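Workshop notebook, Tuesday, July

Glaze tests and the Stornari order
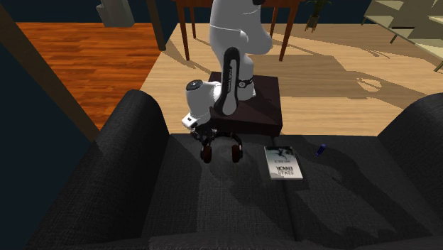 Okay, so the kiln came down to 108 this morning and I finally let myself open it (I had been up and down those stairs since six thirty like a kid on Christmas). The new green is gorgeous! Inês came in with her coat still on and went straight for the little dishes. She wants three for herself, which I am taking as a good review.

Not all of it worked. The mugs on the bottom shelf crawled again near the handles, same place as last batch, so I think I'm still leaving dust on them after sanding. Next time they get a wipe with a damp sponge and a full night on the rack before I go anywhere near the bucket. Fedir says I'm dipping too thick and he may well be right - he held the stick up and it dripped like pancake batter. I've let that bucket down with a cup and a half of water and written it on the lid.

Stornari called back about the fall order. They want 400 soap dishes, which is more than we've ever made of one thing, and they want them in two drops. I said yes and then sat on the glazing stool for a while. Inês did the sums on the back of a clay bag and we come out $893 ahead after clay, glaze, boxes and power, if I don't ruin more than a shelf. It isn't a fortune for that much work, but they pay half up front and they've hinted at spoon rests in the spring.

Things to sort before we start:

Ask Chauke if they can do the brown stoneware on a pallet and what the delivery costs.
Second plaster mold. The old one is going soft at the rim and I don't trust it.
Fedir to fix the slab roller, it pulls left.
Boxes! The Flimard ones are a hair too small for the new dish, tried it 5 different ways, no good.

Also tried Plarkuneck's wax on the feet of the test tiles. Goes on nicer than ours and smells terrible. I'd buy it again if I can leave the door open while I use it.

Loading the next bisque tonight once the last lids are dry. Inês has the early shift tomorrow, so please don't open the kiln without me, I want to see those lids first.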